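Reading order for the Zirnley books, and is the abbey one a standalone?

Posted in Historical Fiction Help
March 11, 2022

Edin Shehu

Hi all! I picked up The Salt Ledger by Grgić at a library sale and tore through it in two evenings. I loved it so much! The smuggling trial, the sister who keeps the accounts in code, that awful dinner with the magistrate... I haven't been this wrapped up in a historical novel in years.

Now I find out it's one of the Zirnley books, and I can't work out where it sits. The back cover lists five titles but not in any order I can make sense of, and my library has two of them under a different series name. Do I go back to the beginning, or carry on from where I am? I'm also wondering about Atance, the one set in the convent school. Is it part of the series or on its own? I don't mind knowing who's alive at the start of a book, but please don't tell me what happens to Marta.

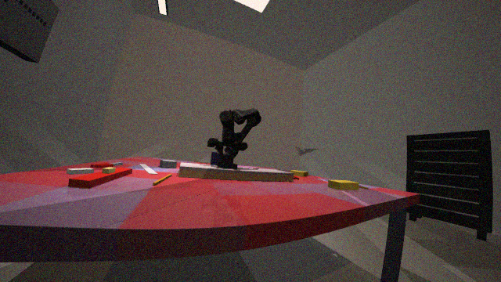

One more thing: my copy runs 246 pages and stops right after the letter from Britport. Is that the real ending? A friend swears hers has a chapter after it.

Hrvoje Petek

Oh, you're in for such a treat! I've read all of these at least twice and I'm a little jealous that you get to meet them fresh.

Go back to the beginning. The Salt Ledger is the third one. The order is The Ferry at Zirnley, A Winter Tenant, The Salt Ledger, The Glovemaker's Oath and then Britport. You can follow the third without the others (clearly, you did!), but the magistrate has a long history with the family and that dinner is twice as awful once you know what he did in A Winter Tenant. I gasped out loud on a bus.

Atance is separate. Different country, different century, nobody in common. It's slower, and the first 50 pages are mostly weather and prayers, but stay with it, the part with the flooded orchard is the best thing Grgić has written. I'd save it for after Britport, when you'll want something with the same voice and no more Zirnley to read.

About the ending: the letter is the last thing in the first hardcover. The paperback adds a short chapter from the sister's side, seven pages or so. It changes how you see the coded accounts, so do borrow your friend's copy before you start book four. And I'm saying nothing about Marta!

marshlight

the two your library has under another name are probably the large print ones, mine does that too. search by author instead of series

I'd read Britport last whatever you do. didn't love Winter Tenant tbh, too much about the lease

Edin Shehu

Thank you both, this is exactly what I needed! Searching by author worked, and The Ferry at Zirnley is on hold for me. I should have it by April. I've asked my friend for her paperback in the meantime, and I'm going to read that extra chapter the minute she hands it over.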